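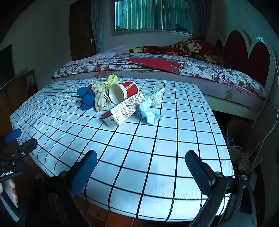 Kovell Releases Rarmont 3, a Planning Tool for Picking Up Mixed Household Clutter

8 Jun 2025

Kovell today released version 3 of Rarmont, its software for planning grasps on soft and irregular objects with two-finger grippers. The update is meant for tabletop tidying, where crumpled cloth, gloves, tissues, face masks, paper cups and small boxes lie against or on top of one another.

Earlier versions separated a pile into objects first and planned a grasp for each one. Cloth often failed at the first step, as a single folded towel could be split into several parts. Version 3 scores grasp points directly on the visible surface and assigns object labels afterward. Items that are partly hidden stay in the plan as unresolved until whatever covers them has been moved.

The release also changes how wide-angle wrist cameras are handled. Lens correction now runs inside the planner, and a printed grid cloth can be used to check it before a session. A check takes 74 seconds with default settings.

"Thin, limp items were the main source of open tickets," said Veronika Bárány, head of perception at Kovell. "A tissue gives the planner very little height to work with. We now allow a sliding approach along the table, with a force limit set by the user."

Demonstrations recorded with hand-held grippers can be imported without conversion, provided the finger opening is logged with each frame. The importer rejects recordings with gaps longer than 160 milliseconds and writes the reason to a log file.

Nilwood, which has tested the software since January, ran it on almost 100 table layouts in furnished rooms. "Boxes and cups needed no tuning," said Orsolya Bodnár, integration engineer at Nilwood. "Rubber gloves still need a lower closing speed than the default."

Rarmont 3 is available to current license holders at no added cost. Saved projects from version 2 must be re-indexed before first use. Support for suction tools is not included in this release.

Press contact: Judit Bíró, Kovell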